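Two-finger grippers: Parnska vs. Inskip, is the price gap real?

Started by gantry_mike, Aug 20, 2021

gantry_mike
We have two arms over one long table and a budget for one good gripper. The Parnska rep is pushing hard. Inskip costs a lot less and the spec sheet reads almost the same. Both claim 80 mm of stroke. Has anyone run both on mixed objects, heavy and light, without swapping fingers in between?

torque_lost
Spec sheets always read the same. Ask Parnska how they measured grip force. I asked in January and got a brochure back.

benchrat
I have the Parnska on one arm and I like it. Repeatability is great, the driver installed the first time, and it hasn't missed a cube yet. Pay the money.

torque_lost
A cube is the easiest thing you can hand a parallel gripper. Flat sides, light, fits the stroke. My kid's salad tongs haven't missed one either. What does it do with something where the weight is all at one end?

benchrat
It's fine with tools. I did a screwdriver and a wrench.

torque_lost
How many times?

benchrat
Enough to know.

gantry_mike
OK, this is why I'm asking. I'm not going off anyone's demo reel, so I'm setting up my own. A claw hammer lying flat on the table, and a red cube sitting on a plate. The hammer is for the off-center load. The cube is for the approach, where the fingers have to come down inside a raised rim and not drag the plate along.

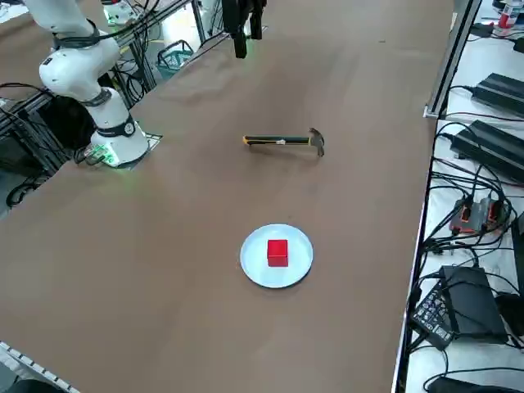 Plan is to grab the hammer by the rubber part first, then closer and closer to the head, and write down where it starts to twist. Same speed and same force setting for both brands, as near as I can match them. The Toleck controller lets me save the motion, so the path at least should be identical.

servo_widow
Your table covering is going to mess with you. I can see wrinkles in it near the hammer and again in front of the plate. If you're closing in on something flat to the surface, a bump of a couple of millimeters changes how much finger you get under it. Tape it down tight or take it off.

gantry_mike
Fair. I'd like to keep it for the contrast, the cameras like it better than bare table. I'll pull it flat.

Sanne Kuipers
I'd worry more about "same force setting." Those numbers don't mean the same thing across brands. On our Inskip, 5 on the scale was a firm hold. On the Merkberg it replaced, 5 barely closed. Put a cheap load cell between the fingers and match what you measure. Otherwise you're comparing two menus.

torque_lost
Thank you. This is what I was getting at with the brochure.

benchrat
You're all overthinking it. He's picking up a hammer. If it picks it up, it picks it up.

servo_widow
And if it picks it up on day one and the pads are glazed after 3000 cycles? Our Parnska started slipping at cycle 1354 on smooth plastic. New pads fixed it, but they were not cheap, and they took forever to get here.

benchrat
What were you running it at?

servo_widow
Full force. It was the only setting that held the part.

benchrat
Well, there's your problem.

servo_widow
It's a setting they sell you. I figured I was allowed to use it.

gantry_mike
Load cell is ordered. I'm also going to ask both companies for the price of a pad set before I spend more time on this. Does the Inskip need its own power supply, or can it run off the tool connector on the arm? I have enough black bricks and loose cable on that side bench already.

Sanne Kuipers
Ours needed its own -- the adapter was in the box. Check the connector pinout before you assume anything, they changed it between versions and the manual we got was for the old one.

torque_lost
Post the raw numbers when you have them, including the drops. Especially the drops.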